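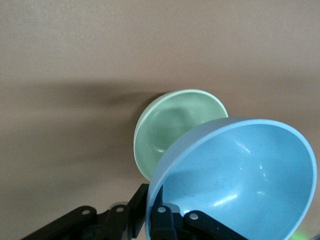

Sandrine Marty had been at her desk for an hour when I rang, and she already wanted to talk about bowls.

"Stacking is wonderful," she said. "It looks like nothing. You pick up one bowl and put it in another one. And inside that you've got nearly every problem we care about – where is the rim, how tightly do I hold it, what do I do when the thing I'm holding blocks my view of the thing I'm aiming for?"

Marty leads the planning side of Wandico, a small software team that writes control and perception code for robot arms. Their main tool, Iltell, sits between the camera and the motors. It takes in the view from the wrist, works out what can be grasped and hands over a short plan, which it is allowed to tear up and rewrite as the arm moves.

That last part is what she is proudest of. The first version, finished in June, planned the whole movement in advance and then carried it out with its eyes more or less shut. "It was very tidy code. I loved it! But if a bowl slid a finger's width when the gripper touched it, the plan was already wrong and had no way of knowing."

The current version checks itself every 300 milliseconds. I asked whether that was quick enough, and she laughed. "For bowls, yes. For catching a ball, no chance. We did try going faster and the planner started arguing with itself. It would see a shadow, decide the edge had moved, set off to the left, then change its mind."

Shadows came up a lot in our conversation. So did shiny plastic, where a highlight on the inside of a curved wall can look very much like an edge. Marty's colleague Beneš wrote the part of Iltell that deals with this, and she describes it with real delight. It keeps several guesses about each rim alive at once and drops them one by one as the wrist camera gets a better angle. "Before, we made it choose straight away. Now it's allowed to be unsure for a bit. I can't tell you how much calmer the arm became."

The team replays every change against a library of 2405 recorded grasps before it goes anywhere near a motor. Of those, 188 are what she calls the awkward drawer: overlapping objects, rims seen almost side-on, fingers covering the very spot the software needs. A new build has to get through the awkward drawer first.

"People always want to start with the easy ones, me included, it's nice to see green ticks. But you learn so much more from a bad afternoon with the drawer."

Next on the list is the replay viewer, Serville, which at the moment only Beneš can use without swearing. Marty wants anyone on the team to be able to stop a run at any point and see what the planner believed just then, guesses and all. She has a half-working version open as we speak, and breaks off twice to click on something.

"Sorry. It's just drawn both rims properly for the first time. Can I ring you back in ten minutes?"

She did, and we talked about rims for another half an hour.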